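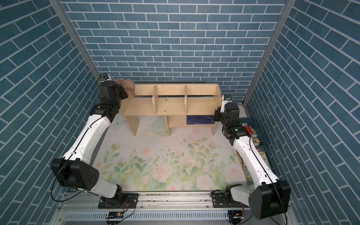

3.2 Materials and setting

The corner was set up at the Givport site and kept the same for all sessions, first one on 10/02/2020, last ones in November. Three things matter for the clutter ratings: floor, walls, shelf. Everything else held as plain as we could manage.

Floor first. Floral print, pale pink roses and green leaves on an off-white ground, from the Closby pattern set. Picked for low contrast. In the pilot a solid gray floor made small dirt too easy to spot and ratings bunched up at the top of the scale, so no use to us. With the print, raters have to sort marks that belong to the pattern from marks that don't. Dark crumbs still stand out on the pale parts. Near a leaf or a stem, much less so.

Walls are a blue brick print on the back and both sides, white-ish mortar lines. Same print used in the Driron study of small rooms, kept here so the two sets of ratings can be compared. Raters in that study called the pattern "busy" but did not count it as mess. We expected teh same.

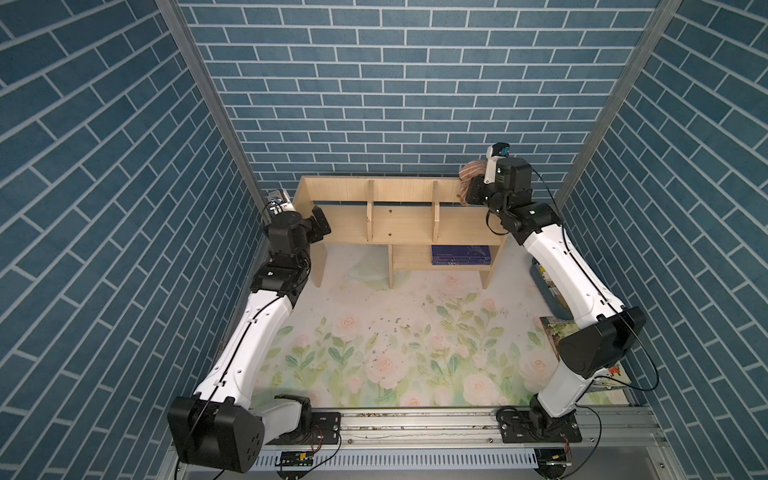

Figure 2. Floor with dark specks and crumbs, center, between the shelf and the lower rail. Flat dark blue item in the lower part of the shelf.

Debris was put down by hand before each block, 5 grams, dry, dropped over the middle of the floor and not spread out afterward. Position therefore varies from block to block. We did not try to correct for this. A fixed layout was tested and raters learned it too fast. Between blocks the floor was swept and wiped, then checked under side light.

3.3 Shelf and stored items

The shelf is light wood and stands against the back wall. Upper tier with dividers, lower tier open below. Height was chosen so that the floor under it stays partly in view, since dirt under furniture is one of the items on the Chauke tidiness form (item 7, "hidden dirt"). Screws and screw holes were left uncovered. A few raters marked them as stains, see 4.1.

Stored items are few on purpose. One flat item on the lower tier, and soft goods in the upper tier where a block calls for them. Soft goods are harder to score then books. A book lying flat reads as put away to most people. A towel in a compartment can read either way, depending on the folds and on how much of the wood still shows around it.

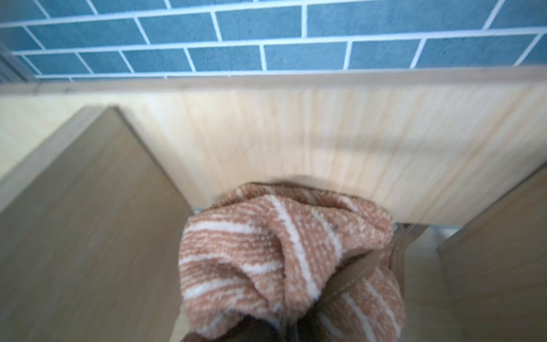 Figure 3. Shelf compartment with towel, close view. Pale back panel, divider at left, blue wall behind the top edge.

Ratings came from 164 raters, each given 600 seconds per block. Floor and shelf scored seperately, then one overall score. Agreement between raters had to reach 80 percent on the practice set before their scores were kept. Overall scores were asked for last, always. Order effects not tested here; a reversed version of the form is planned.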